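Trade Packing and Despatch Forum > Materials and Methods > Nesting ribbed trays on flattened cartons

Started by gritow_bench

gritow_bench
Mar 10, 2020
Posts: 81

We pack moulded parts for air coolers. The part in question is a long plastic tray with a raised rim and a ribbed insert. At present each one is laid on a flattened outer carton, checked by hand, then stacked for sleeving. I would like opinions on two points: whether a printed carton is an acceptable working surface, and whether the trays should be nested with the inserts fitted or packed separately. 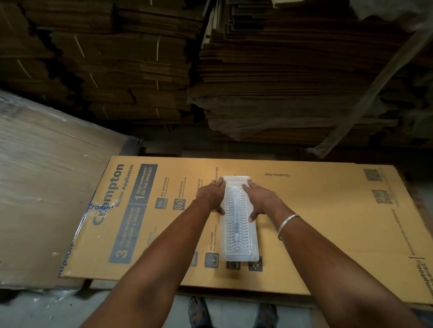
Tray on the flat carton, one hand on each side.

The carton is corrugated and printed on the face we work on. Floor is bare concrete. Current order is 1850 trays, of which 836 are done.

Wing-sze Lui

On the first point, yes, provided the board is clean and has no staples. We have used flattened outers as a bench cover for years. The fluting gives slightly under load and does not mark clear plastic in the way a steel top does. Change the sheet when the print starts to rub. Dark blue ink transfers sooner than you would expect, particularly if anyone slides the part about.

On the second point I would need the rim depth and the clearance under the insert.

tbassi_pack

Disagree on the first. Corrugated sheds dust along every cut edge, and static on a clear moulding will pick it up. You then sleeve it and the customer finds it. We changed to a 3 mm foam mat and rejects for fibre went to nil within a month.

I would also query checking by hand at all. A light box would show a short moulding faster.

gritow_bench

Rim depth is 22 mm outside, 19 mm inside. Clearance under the insert is 4 mm at the ends and a little less in the middle, where the moulding bows.

Foam mat was tried in November. It grips the tray, so the packer has to lift each one to turn it. On board it turns with one hand.

Wing-sze Lui

With 4 mm of clearance I would nest them with inserts fitted, rims staggered, no more than ten high. Beyond that the bottom tray takes the load on the ribs and they set out of line. If the bow is more than 1 mm, put a strip of Mak tissue between each pair.

tbassi_pack

Ten is optimistic. Six.

Wing-sze Lui

Ten has been fine here on an 18 mm insert. What wall thickness are you basing six on?

tbassi_pack

1.2 mm. If theirs is thicker, call it eight. Tullio Bassi's rule, no published source.

Khrystyna H

Coming at this from the stores side. Which face is up matters as well as the material. If the board goes back into use as an outer, working on the printed face spoils the part the customer sees. If it is scrap after this, it makes no difference. The original post does not say which.

gritow_bench

Fair point. Mixed. Some go back as outers, some are baled.

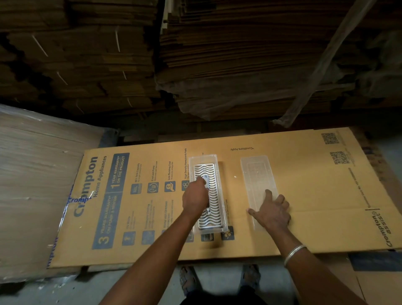
Returned outers have to be sorted by print before they are made up again, and that step is where we lose most time. The blanks are the same size to the eye once flat, so the packer reads the panel. On a cooler carton the tank capacity is the quickest thing to check: the one under the two clear trays says 80 L, beside the warranty panel, and I have had 88L sheets through the same bench. Put an 80 into the 88 pile and it will not be noticed until labelling. Any board with a fold started at one end, as that one has at the right, goes to bale whatever the capacity. The other faces are left alone unless somebody reports a tear.

Khrystyna H

Then sort before you use them as a surface, and work only on bale stock. Two stacks, chalk line between. If a sheet has been worked on it does not go back. I would be surprised if this cost you more than a few sheets a shift.

Stepan Chornovol

Agree with Khrystyna. One addition: the narrow creases from score lines will rock a long tray. Place the tray along the panel, clear of the scores, and leave the short flaps hanging over the edge.

The two QR codes near the corner are also worth protecting if the carton is to be an outer again. A scuffed code will not scan at goods in and the pallet gets held. We lost an afternoon to that at Venero over one carton.

tbassi_pack

Still no answer on dust.

Wing-sze Lui

Tape the cut edges. Plain 50 mm brown tape, folded over. It takes a minute per sheet and the sheet lasts a day.

tbassi_pack

Tape I could accept. I would still wipe the tray before sleeving.

gritow_bench

Summary of what we will try: bale stock only, edges taped, tray laid along the panel, inserts fitted, stacks of eight until I have measured the wall. Wipe before sleeving for the first 200 and compare with the next 200 unwiped. Arine sleeves for both lots so the bag is not a variable.

Khrystyna H

Record the capacity on the stack card as well, in marker, large.

gritow_bench

Done. Wall is 1.4 mm, measured on three trays.

tbassi_pack

Eight, then.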